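The one-shelf kitchen

Small kitchens, and how little you can get away with. I have been at this for nine years, two flats, one very narrow galley in Skedine, and I still own too many spoons. So – start with the worktop. Clear it, then put back only what gets used. A cup for the tools. Something for soup. One small box for the bits. 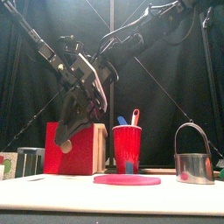
Cempaka Latuheru wrote in to disagree: a cup of utensils on the worktop is just a drawer that has given up, and hers went in the cupboard years ago. Fair enough. I tried it for a month and kept opening the wrong door with wet hands.

Colour next. Dark tops hide tea stains and show every crumb of flour, so choose your enemy.
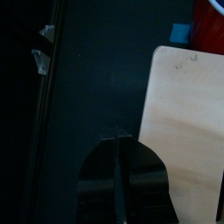 Boards are where people overspend. Mine cost 9 pounds in a closing-down sale and has outlived a better one from Prandell. Round the corners off if you can, like the pale beige panel against the dark top here, as sharp ones catch your sleeve and chip when they fall. Oil it in September, forget it untill spring.

Then the question of where it all lives. Stand the board up at the back, tools in front of it, nothing deeper than two rows. Anything in a third row is lost.
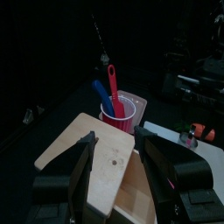
Board in front, red cup of utensils behind.

Last job, hooks and rings. Yanti Majimbun swears by them and has hung up almost everything she owns, colander included. 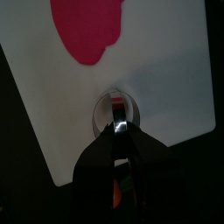

Go easy on drilling if you rent. Stick-on ones hold a tea towel and not alot else, whatever the packet says. On white, a silvery ring looks right to me, and one patch of strong red near by stops it all feeling like a clinic. Measure twice. Then go and make some lunch.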